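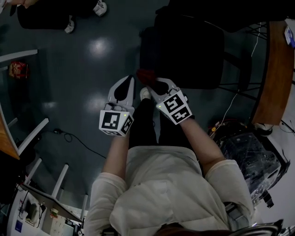

Most of the arguments I hear about teaching robots by demonstration are about the wrong end of the job. People want to talk about the model, how large it is, how long it trained and what it will do when it meets a shirt or a spoon it has never met before. I spend my days on the other end, where a person picks something up and puts it down again so that a machine can learn from it. At that end the questions are plainer. How heavy is the tool? Where does the cable go? With hand-held grippers like these, one in each hand, with a marker cube at the rear of each so the system knows where the hand is, those questions decide more of the result than the people downstream like to admit.

I have run demonstration work for a contract firm called Bukaser for several years, first with remote arms and now mostly with grippers held directly in the hand. My opinion is that for most household and light workshop tasks, holding the tool yourself beats driving a robot from a distance, and that the field should stop treating it as the cheap substitute. I also think the people who do the demonstrating are treated as a supply of hours, and that this is bad for the data as well as for them.

Start with remote control. We used a leader-and-follower setup from Plenik, where the operator moves a small pair of arms and a bigger pair copies them. It is a good machine and I have nothing against it. What you get out of it is honest in one important way: every motion in the record is a motion the robot really made, with its own joints and its own limits. If the arm can't reach behind the kettle, you find out right then. Nothing has to be translated later.

What you lose is the person's skill. A grown adult who can fold a towel without looking becomes a beginner again. There is a delay, small but enough to notice. You can't feel the cloth. You lean to the side to see past the wrist, and that does nothing for the robot. In our own log from January, folding one hand towel took a new operator 70 seconds by remote control. The same person with grippers in hand did it in 15. The slow version was also worse. It was full of stops, small corrections and places where the operator waited to see what had happened. A robot trained on that will learn the waiting too.

With the grippers, the hesitation mostly goes away. You are standing at the actual table and your arms are your arms. If something slips, you feel it slip and you catch it. People start to use both hands together the way they do at home, one steadying while the other pulls, and they do it without being told. I have never managed to get that out of a remote operator in the first week, and with some not at all.

The case against is real and I don't want to skip over it. A person can bend, step sideways and twist at the waist, and a robot bolted to a bench can't. We once delivered a set of 232 demonstrations to a customer and 43 of them turned out to be useless, as their arm could not follow the path. Nearly all of those came from one operator who liked to reach around objects from the far side. It was a natural thing to do and nobody had told him otherwise. That was my fault. We now mark the reachable area on the table with tape before anyone begins, and we check the first few runs against the target arm the same day.

Tracking is the other weak spot. If the system finds the hand by looking at printed squares on a cube, then the squares have to stay in view. Turn the wrist too far and the hand is lost for a moment, and the software guesses. Operators learn to avoid this, and what they learn is a slightly stiff way of moving. You can see it if you watch someone on their first day and then again a month later. I would rather have the stiffness than the delay, but I wouldn't claim it costs nothing.

Peter Havlíček, who designed training rigs at Enow before he moved to the software side, has argued with me about this for as long as I have known him. His position is that the record should contain only what the robot can do, and that anything else is a debt somebody pays later. He is right that somebody pays. Where we differ is on the price. Throwing away the runs that don't transfer is boring work but it is quick, and it can be partly automated. Turning a clumsy demonstration into a skilled one can't be done at all. You can only collect it again.

Now to the people. On both kinds of setup, the job is standing, repeating and resetting. You put the cup back where it was. You shake out the cloth and drop it again in a new heap. The hand-held grippers are not heavy when you pick them up, but they are heavy at the end of an hour, mostly in the thumb and the outside of the forearm. I took a full shift myself last spring and could not comfortably turn a door key that evening. A tired operator holds the elbows in, moves less and chooses the grasp that hurts least. All of that goes into the record and nothing in the file says so.

So I am against paying by the demonstration. We did it for a short time when we were working for Coppens, at their request, and the count went up, as everyone expected. The motions got shorter and more alike. People found one way that worked and never left it. A robot trained on one way of picking up a sock is in trouble with the next sock. We went back to hourly pay with fixed breaks, and the variety came back within a couple of weeks.

I would also like operators to be asked what they think, in writing, at the end of each task. They know which objects are awkward, which instructions make no sense and which runs they would not want anyone to learn from. A simple button for "don't use that one" has done more for our quality than any filter we have bought. Some customers object to it, on the grounds that it lets workers throw away paid time. It does. Very little gets thrown away, and when I go back through it I agree with nearly every decision.

Remote control will keep its place. I would use it for anything hot, sharp or heavy, for tasks where the robot's own reach is the hard part, and for correcting a trained robot when it gets stuck. For folding, sorting, packing, wiping and the rest of the ordinary list, I would put the tool in a person's hand, tape the table, and send them on a break before they ask for one.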